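**Re: Bath toys for a 14 month old, what lasts?**

**bellwood_b** – August 24, 2019
We're on our third set of squirters and every one has gone black inside. I soak them in vinegar, I squeeze them out, and it comes back. What are people buying that doesn't do this?

**souadc**
Anything without a hole. We bought the Ovent stacking boats in January and they still look fine. They're hard plastic, one piece, and they go in the top rack of the dishwasher.

**marlow263**
Seconding no holes. You can also plug the hole with hot glue before the first bath. I've done that with all of ours. They don't squirt anymore but my son never cared about that part.

**tatport_dad**
I wouldn't use hot glue. Ours came off in a chunk and I found it in my daughter's mouth. If it has a hole, throw it out.

**marlow263**
Mine have held for a year. You have to dry the toy completely first – two days on a windowsill, then glue.

**souadc**
For shape, look for big and plain. The small ones with lots of grooves hold soap scum even if they're solid. Something along these lines is easy to wipe down: 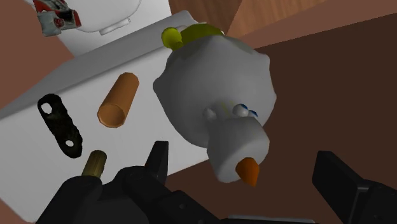 *Big grey bird, orange beak, no feathers to scrub around.*

**bellwood_b**
OK, that makes sense. Our worst one is a crab with a lot of little legs. Does the Vider set have holes? The listing doesn't say.

**oakley1031**
The Vider fish do, the cups don't. Get the cups. They were $14 when I bought mine.

**tatport_dad**
Cups are all we use now. Also hang them up after. A mesh bag on the faucet side works, but leave the bag off the tub floor.

**marlow263**
Mesh bags get moldy too, for what it's worth. I use a colander.

**bellwood_b**
Ordered the cups. The crab is in the trash. Bradley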